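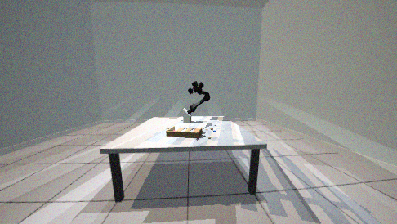 What was the Omham open day for?

To let people who live near the Multhorpe site see what the automation group does all day, which is mostly teach arms to tidy things up in simulation before anyone lets them near real furniture.

The doors opened at 2 and the chairs were gone by ten past. Omham had put out 60 of them, having been told by someone in marketing that open days in August draw a crowd you could fit in an elevator. By the time Maarja Rätsep tapped the microphone there were people along both walls and a stroller parked in front of the fire extinguisher.

Rätsep runs the group, and she got the bad news over with early. There would be no robot on stage. The arm would appear on the big screen, in a rendered room with a tiled floor, and it would be working with a table, some small colored pieces and a wooden unit with compartments. A boy in the second row asked if that made it a video game. Rätsep said it was a video game with a much worse score.

The software is called Drandero, and the job it had been given was handling a slender wooden piece at the unit. Dalia Avotiņš, who wrote most of the part that decides where the gripper goes, talked the room through it. Reaching is easy, she said. The hard bit is coming in at an angle that doesn't knock the shelf, and a shelf in simulation gets knocked over exactly as often as the one in your kitchen. The advantage is that you press a key and it's back.
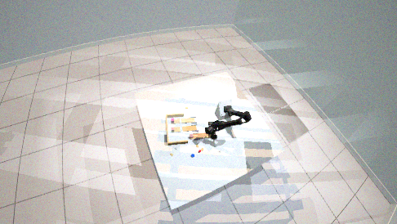
Drandero's simulated arm with a wooden piece at the shelf, shown on screen at Omham's open day in Multhorpe.

Questions ran longer than the demonstration. A man who said he had driven over from the next county wanted to know when a thing like this could empty a dishwasher. Aminu Idahosa, the group's test engineer, offered him a tour of the parking lot instead. Pressed, he said that plates are shiny, forks are worse, and the group would like to get good at blocks first. He declined to name a year.

Somebody else asked why the virtual room had no windows. Avotiņš said that windows cost extra, and wrote the question down.

More useful was an exchange about how many tries a single task gets. Idahosa said the group runs each new version 100 times with the pieces moved between runs, and keeps every failure. The failures are apparently popular at lunch. He had brought 3 of them along as clips, and they got louder applause than the demonstration did, which Rätsep took fairly well.

Coffee was by Kazemi, the bakery across the road, and ran out before the speeches did. Visitors who wanted to steer the simulated arm themselves could sign up for a two-minute turn at a laptop in the hallway. The line reached the stairs. Most people found that they were slower than Drandero and considerably rougher on the shelf.

Omham plans another open day in the spring, with more chairs. Schools that would like to bring a class can ask for Rätsep at the front desk.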